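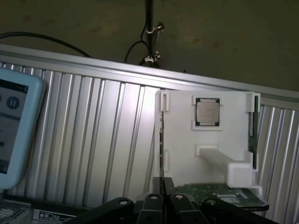
3.2 Reports of loose objects on the runway

We went through 2000 ground reports filed at a regional airport and kept the 106 that dealt with loose objects on or beside the runway. Bajpai and Rathore each read the full set and sorted it by type of object, by who saw it first and by how long the runway stayed shut. Where they disagreed, Malhotra decided.

Most objects were first seen by pilots during taxi, not by the ground patrol. Plastic sheeting and luggage parts came up most often. Balloons and kites were rare but took longer to clear — they moved while staff were trying to reach them. Reports filed in January were shorter than the rest and often left out the position of the object.

Figure 3. Processor seated in its white 3D-printed holder.

Reports with no stated position were left out of the timing analysis in Section 3.3.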